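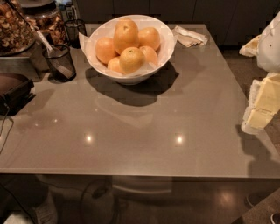
Seo-ah Sun wrote to us that her marmalade did not set last winter, and she wanted to know if she should throw it away or boil it again. Boil it again, please. We received several letters on the same matter after the January issue, so I use my place in this newsletter to answer them together.

A marmalade which stays like syrup has usually not been boiled long enough after the sugar went in. Pour all the jars back into a wide pan, add the juice of one lemon, and bring it slowly to a strong boil. Test it after four minutes, and then again every 2 or 3 minutes. For the test I keep a small plate in the freezer. Put a little marmalade on it, wait one minute and push it with your finger. If the skin wrinkles, take the pan from the heat at once. The jars must be washed and heated again, also when they look clean.

For those who start from the beginning, my quantities are these:

- 600 g oranges, bitter ones if your shop has them
- 1 large lemon
- 800 g sugar
- water to cover the fruit well

Sweet oranges are also possible, but they have less pectin and the taste is flatter. With them I use two lemons and I leave the pips of both in a cloth bag during the first cooking. Squeeze this bag hard when it has cooled. What comes out is thick and not very nice to look at, and it must go into the pan.

The peel has to be completely soft before the sugar is added. My mother-in-law in Jumau cuts it after cooking, I cut it before. Her way is faster and her pieces are less even. When the sugar is in, the peel will not become softer any more, and this was the mistake in my own first three winters. It can need up to two hours on a low heat, with the lid on.

Another reader asks why the peel swims at the top of the jar. Let the marmalade stand in the pan for ten minutes before you fill it, then stir once and fill. I learned this from Mrs Aebischer at the Nosent market, and since then I have had this problem only one time, when I was in a hurry.

About sugar with added pectin I cannot say much. I tried it once and found the result too stiff for bread, but good inside a cake.

The exchange shelf in the Viser reading room is open again for jars. Please write on the label what is inside and the month when you made it, and bring back the empty ones with their lids. Seo-ah has promised one of hers after the second boiling.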